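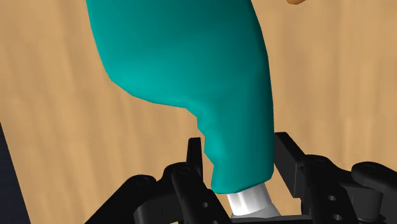
Thread on water hammer in older houses, and why the usual advice fixes it only some of the time. I looked after plumbing maintenance for a block of rentals in Atham for a good while and this is mostly from my own notes.

The bang comes from moving water being stopped quickly. The column of water has momentum, the valve shuts, and the energy goes into a pressure wave that runs back up the pipe at well over a kilometre a second in copper. It is slower in plastic, where the wall stretches a little.

Size of the spike depends on flow speed and closing time. A tap turned off by hand usually takes long enough that you never hear it. A washing machine solenoid shuts in a fraction of a second. Most of the calls I took were about washing machines or dishwashers.

First check is static pressure. Screw a gauge onto an outside tap, everything else in the house off, and read it. Then leave it on overnight if it has a lazy hand that records the peak. Street pressure climbs when the neighbours are asleep.

Anything over 500 kPa inside the house wants a pressure limiting valve. If there already is one, check that it still works. They wear out, and a failed one often lets full street pressure through with no other symptom.

One house on Crichton Road had a limiter fitted in 2000 and the tenant had been told the noise was "just old pipes". We replaced the limiter and the kitchen went quiet the same afternoon. The laundry did not.

Which brings up the second check. A lot of what people call water hammer is a loose pipe. The pressure wave is ordinary, but the pipe has 2 or 3 mm of play in its clip and hits a stud every time.

To tell them apart, have somebody run and stop the appliance while you hold the pipe firmly at each point you can reach. If the sound changes from a knock to a dull thud, you are at or near the loose section. Clip it with a rubber-lined saddle. Plain metal will squeak later.

A ticking noise after the hot tap has been off for a minute is a different thing again. It is the pipe shrinking as it cools and dragging through a tight hole in the timber. No arrestor will touch it. Open the hole up slightly or sleeve the pipe.

Arrestors. The modern kind has a sealed chamber of gas behind a piston or a diaphragm. Fit it as close to the fast valve as you can. One at the meter does very little for a washing machine at the far end of the house.

The old method was a capped vertical stub of pipe full of air. It works when new. The air dissolves into the water over some months and the stub fills up. You can recharge it by shutting the main, opening the highest and lowest taps, draining everything and closing up again.

Numbers for anyone who likes them. In the Atham block I logged 286 noise complaints. Of those, 29 needed an arrestor. The rest were pressure, clips, worn tap washers and a few toilet inlet valves.

Worn washers deserve their own post. A loose washer in an older tap can flutter in the flow and make a fast hammering that goes right through the house. It happens while the water is running, usually with the tap part open, and stops if you open it further. New washer, reseat if the brass is pitted.

Toilet inlet valves do something similar near the end of the fill. If the noise builds as the cistern comes up to level, start there. Take the lid off and lift the float gently. If the racket stops, replace the valve.

Order I would do it in: gauge, limiter, washers and inlet valve, clips, then arrestor. Going straight to the arrestor is common and it is the dearest of the lot once you have paid someone to cut into the wall.

Do not try to cure it by throttling the main stop tap. It cuts the flow speed, so the bang gets softer, but the static pressure stays exactly where it was and so does the strain on your flexible hoses.

On flexible hoses, look at them while you are under the sink. Rust spots on the braid, a kink, or a bulge near the crimp means replace it today. Hammer is hard on them and they tend to let go when the house is empty.

Rules on who can do which parts of this vary by state and province. Checking pressure is fine for anyone. Cutting into supply pipe often needs a licence, so ask your local authority before you buy fittings.

I'll post the gauge readings from the Cledel Street units in June, with and without limiters, once I have typed them up.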